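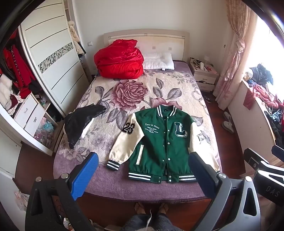
Verde, crema y con un «Less is more» bordado al pecho.

Vuelve el ropero de Andrade

En septiembre reabre el trueque de ropa de la calle Goris, que el año pasado recibió unas 500 prendas y despachó 60. El resto sigue en cajas, madurando. Rosimeire Lins pide que esta vez cada vecino traiga 6 como máximo y se lleve al menos una, aunque sea por educación. No se admiten disfraces ni pantalones «para cuando adelgace». Lunes, desde las cinco de la tarde.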